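**Cell 2 check, marker tidy-up chore**
Site: Berkside. Checklist: Katsaros, rev. 17

- [x] E-stop reachable without climbing over anything.
- [x] Base plates bolted to front rail.
- [ ] Wrist cables secured. *See comment.*

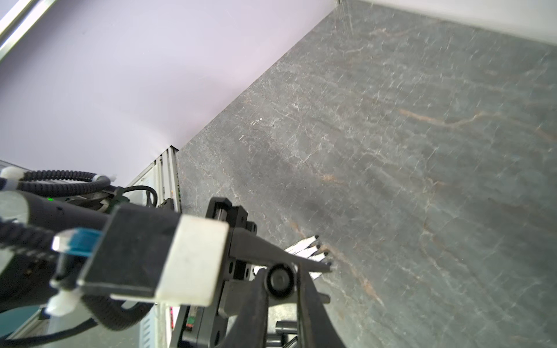 *Comment:* cable loops need a recheck at full reach. A toddler puts caps on pens with no cabling at all, but the toddler is not on our inspection schedule.

- [x] Grip force held at 33 percent for thin items.

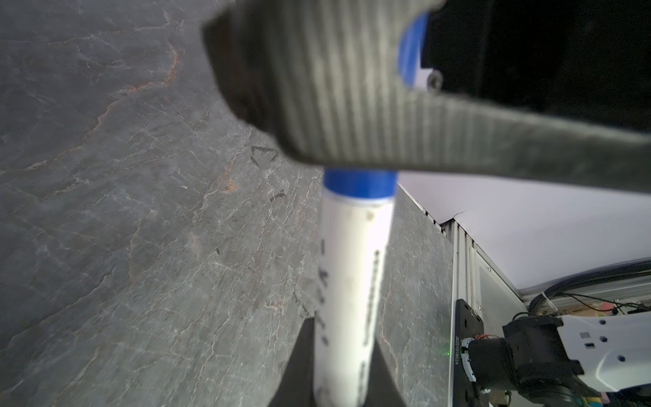
Berkside, Feb 6, 2025

- [x] Two arms, one table: collision stop tested at the slowest speed.
- [ ] Loose caps cleared before start. *Comment: this is the chore. Cannot tick until the robots do it.* 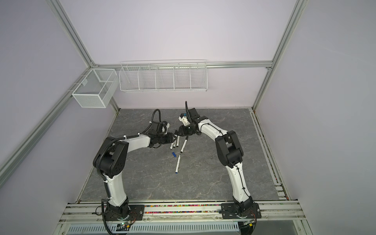

## Shop-floor readiness

- [x] Wall baskets clear of arm travel.
- [ ] Front channel free of small bits. *Comment: second notice. A broom has been suggested.*
- [ ] Fit to work unattended. *Comment: Halesik wants a yes by April. Put down "no, politely."*
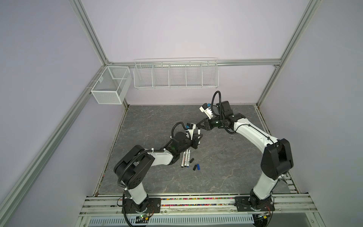 *Item 9: marker in left gripper, right gripper close by.*

Next check at 100 run hours.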